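Tereo (robot arm)

Tereo is a tabletop robotic arm and workstation built at the Pidcombe shared workshop and used mainly for handling cloth. The name covers the arm, its control software and the table it works over. It was assembled from a mix of printed, machined and bought parts, and the drawings have been revised several times since the first version. The current build is usually called Tereo B where a distinction is needed.

Contents
Background
Mechanical design
Work surface
Control
Cloth handling
Known problems
Copies and variants
See also

Background

The Pidcombe workshop began as a woodworking space and added an electronics bench later. The arm grew out of a smaller project, a pen plotter with a lifting head, whose motor drivers and power supply were carried over. Work on the arm proper started in May, and the first complete motion under load was logged on August 17, 2019. The log entry for that day records a payload of 700 grams held at half reach, after which the shoulder belt slipped a tooth.

The original purpose was sorting small hardware into bins. This was dropped when the bins proved easier to fill by hand. Cloth was chosen as the replacement task on the grounds that it does not damage the fingers or the table when a move goes wrong, and that test material is cheap.

Mechanical design

The arm is a serial design with the wrist and gripper at the outer end. Both main links have red plastic shells over an internal frame. The shells carry no load and can be taken off for access to the wiring. The joint covers are separate black parts, and the elbow cover is the one most often replaced.

Wear in the elbow was the main fault of the first version. The joint ran on plain bushings, which loosened within weeks and gave a visible droop at the fingertips. Tereo B uses paired ball bearings with a spacer between them. The spacer is the only part in the elbow that has to be turned on a lathe, and builders without one have used stacked shims instead, with mixed results.

The gripper has two parallel fingers driven by a single motor. Maximum opening is 90 millimeters. The fingers are narrow so that they can enter a fold or pick at a corner, and they are held by screws so that other shapes can be fitted. A wide, padded set was made for flat sheets but is seldom used.

Work surface

The table is covered in dark green cloth. Bare board was tried first and let a towel slide ahead of the finger as soon as any sideways force was applied. A rubber mat had the opposite fault: fabric caught on it and bunched. Felt-type coverings fall between the two. The covering picks up lint and pale marks with use, and it is brushed between sessions.

The height of the surface is measured at five points before each session and the values are entered in the setup file. A table that is level but bowed in the middle gives good results at the edges and poor ones in the center, and this has often been mistaken for a calibration fault in the arm.

Control

Motion is planned on an ordinary desktop computer and sent to the motor controllers over a serial link. The software, also called Tereo, stores each task as a list of named poses with speeds and finger positions. A pose can be recorded by moving the arm by hand with the motors off, or typed in as joint angles. Poses recorded by hand are accurate enough for approach moves. Final contact with the cloth is nearly always adjusted by typed offset.
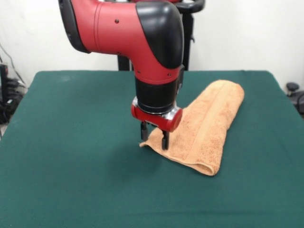 Contact height is the most sensitive setting in any cloth task. If the finger stops too high it brushes the pile and leaves the fabric where it was. If it stops too low the motor current rises and the controller trips. The usual method is to lower the finger in small steps until the current first changes, then store that height with a small allowance for the thickness of the layer. Terry cloth compresses, so the stored value is taken on the same towel that will be used in the task.

Cloth handling

The standard test is a single towel, folded lengthwise. It exercises pressing, pinching, lifting and dragging, and a failed attempt is quickly reset. Corners are approached with one finger slightly ahead of the other where the wrist angle allows, which makes it easier to separate a single layer from those below.

The task file for a full fold holds 13 poses. Shorter versions exist for training new users and stop after the first pinch. Thin dishcloths have been handled with the same file, but slip more often and need a slower lift.

Known problems

Cable routing at the wrist limits rotation in one direction. The controller does not know about this limit unless it is entered by hand.

The drive belt at the shoulder stretches in the first weeks and must be tensioned again. Later belts from a different supplier are less affected.

Long runs warm the gripper motor and reduce its holding force. A pause between folds is normal practice.

Copies and variants

A second arm was built in Prosberg from the published drawings, with a shorter forearm and a heavier base. A variant known as the Rusnák wrist replaces the geared roll joint with a belt drive. It is quieter and has less play, but it adds weight at the end of the arm and lowers the usable payload. Parts for the two wrists are not interchangeable.

See also

Parallel gripper
Serial manipulator
Pen plotter
Shared workshop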